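Tandlow hand-held gripper pair
By the Truvitz kit desk | Aug 6, 2022
Print this page | E-mail this page

We've had the Tandlow pair in since April, up against our old Barrera set, and I'm rather smitten! The yellow fingertips are dead easy to pick out against dark cloth, and the black pads grip better than I'd hoped. 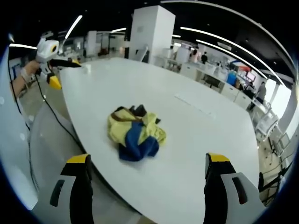 Weight first, then. The Barrera is 108 g lighter and you do feel it by the end of a long folding run, but its jaws bite too hard on thin fabric (I've ruined a shirt or two).
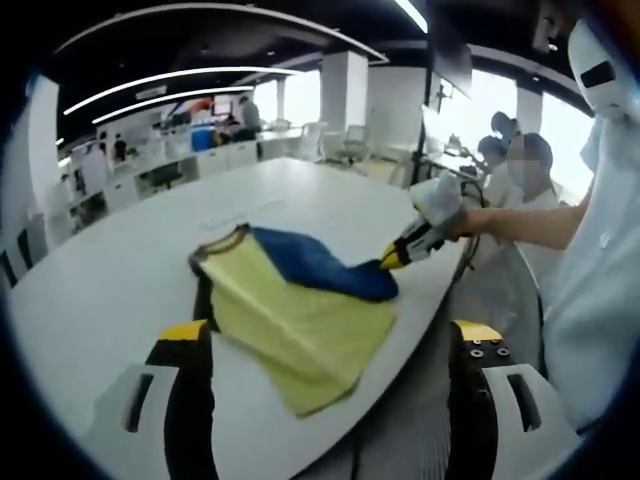 Cables are my one grumble – I'd pay extra for a longer one. The pair is £2490, spare pads are £54 a set, and delivery takes 7 days.

Related items
Barrera two-finger set
Wastevetti wrist camera mount
Tandlow spare pads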